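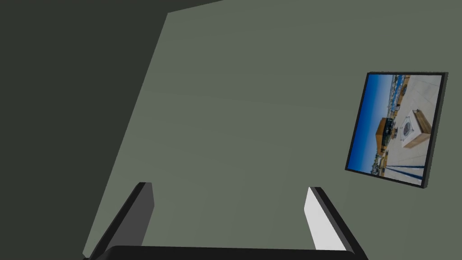 Wedding processional

A wedding processional is the ordered entrance of the wedding party at the start of a marriage ceremony. It usually begins when the officiant takes a place at the front and ends when both members of the couple have arrived there. The order of entrance, the music and the people who take part vary by religion, region and family custom. The matching exit at the close of the ceremony is called the recessional.

Order of entrance

In many Christian ceremonies in the United States, grandparents and parents are seated first. The groom and officiant often enter by a side door. Bridesmaids then walk singly or in pairs with groomsmen, followed by the maid or matron of honor, the ring bearer and the flower child. The bride enters last, commonly with her father or both parents.

In Jewish ceremonies, both sets of parents usually take part. The groom walks with his parents, and the bride follows with hers. The couple and, in many communities, the parents stand beneath the wedding canopy, or chuppah.

Hindu weddings often place a separate procession, the baraat, before the ceremony. The groom arrives with relatives and friends, accompanied by drums or a band, and is greeted by the bride's family. The bride's own entrance comes later and may be made with brothers, uncles or friends.

Civil ceremonies have no fixed order. Some couples walk in together, and others enter from opposite sides of the room.
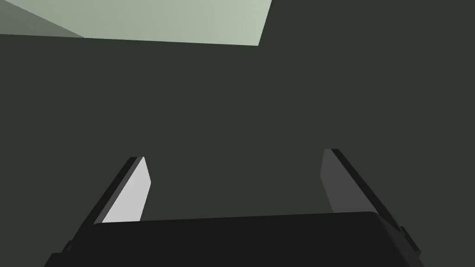

Tharushi Mollah
Contributing Editor, Ceremony and Custom
Revised 20/01/2023

Music

The "Bridal Chorus" from Richard Wagner's opera Lohengrin has been a common choice for the bride's entrance since the nineteenth century. Pachelbel's Canon in D and Jeremiah Clarke's "Prince of Denmark's March" are also widely used. Some houses of worship limit the music to sacred works, and couples are generally asked to submit their selections ahead of time.

One piece may serve the whole processional, or the music may change before the final entrance. A musician playing live can repeat or shorten a passage to suit the pace of the walkers. Recorded music is normally faded out once the last person has reached the front.

Pace and spacing

The hesitation step, in which the walker pauses briefly with the feet together, was once taught widely for formal weddings. A slow natural walk is now more common. Attendants are usually spaced several pews apart, and the aisle is often cleared entirely before the bride enters.

Large parties need more time. In Ceremony in Practice, Sandamali Liyanage describes a September wedding at Putetti with 347 guests and 7 pairs of attendants, where the couple shortened the seating of relatives so that the musicians could play a single piece throughout. She recommends one full rehearsal in the ceremony space, with the recessional practiced first.

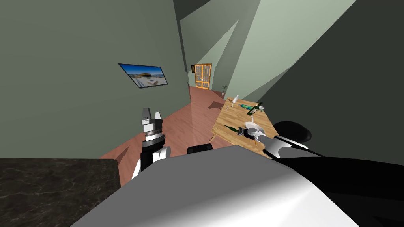
Recessional

The recessional generally reverses the order of entrance. The couple leaves first, followed by the children, the honor attendants, the remaining attendants in pairs, and the parents. Guests in the front rows leave next, and ushers may release the other rows one at a time. The music is typically louder and quicker than that of the processional, with Mendelssohn's "Wedding March" the best-known example.

See also

Wedding rehearsal
Flower girl
Chuppah
Baraat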